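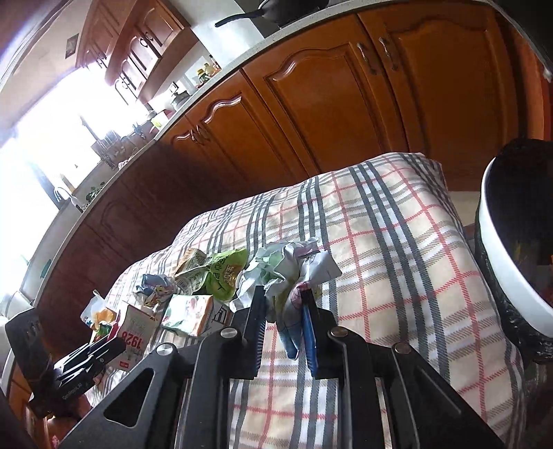
Search this site Go
Reading time: 2 minutes

Can a Robot Hand Look After Itself?

Some ads make it sound as if robots never need any help. Don't believe it too quickly. Even a simple gripper needs a person to set it up, wipe it down and tighten its screws.

A gripper is a machine's hand. Many have just two fingers, which close on a thing and squeeze. Some grippers sit on the end of a robot arm. Others are held by a person, who does the moving while the tool does the pinching.

Fernanda Mota looks after a gripper named Zomard in the Vodeo workshop. The box it came in said "ready to use." It took her 2 hours to get it ready.

Setting it up

First she opens and closes the fingers slowly and watches them meet. If one finger gets there early, the grip will be crooked. Then she tests it on things with different shapes. A stiff box is easy. A crumpled wrapper is hard, as it changes shape when you squeeze it. A drink carton is somewhere in between – press too hard and you may get a dent.

The soft pads matter a lot. Bare metal can slide on shiny cardboard, but rubbery pads like the blue ones on each side of this red carton can press against it and hold on. 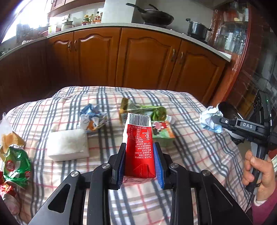
What goes wrong?

Mostly dull stuff. Crumbs and dust stick to the pads, and then things slip. Fernanda wipes Zomard's pads with a damp cloth and lets them dry before the next test.

Screws can work loose too. She checks all 8 of Zomard's with a small screwdriver, with the power off and her fingers out of the jaws.

Do the pads last forever?

The seller said they would last "for years." Simão Paiva, who shares the workshop, wanted proof, so he kept a tally. One pad began to peel after 1,317 grabs. Was that the pad's fault, or was it glued on badly in January? They still don't agree, and one worn pad can't settle it. Simão has started a new tally with a new pad.

So if someone tells you a robot takes care of itself, ask who cleans the pads.

This site uses cookies. OK Learn more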